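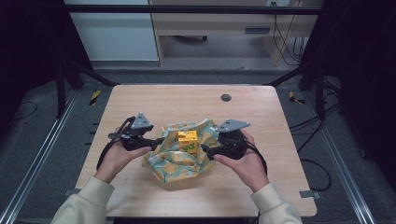
Can a machine wrap a box in cloth yet?

Sort of. Getting hold of a small box is the easy half. The cloth around it bunches up differently every time, and that's where the demos I've watched fall apart.

But the grippers are right there over the table.

Yes, with a person's hands around them. Ask who is doing the work before you get excited.

Ploson says 17 tries, 12 good. Is that decent?

For a gift counter, no. I'd want to know what "good" meant, too. Kerstin Wikström at our shop wouldn't let a corner hang out.

Should I hold off hiring for the holidays?

No. Hire in August like always.

What about laundry?

Same trouble, bigger cloth. Ask me again in 2 years.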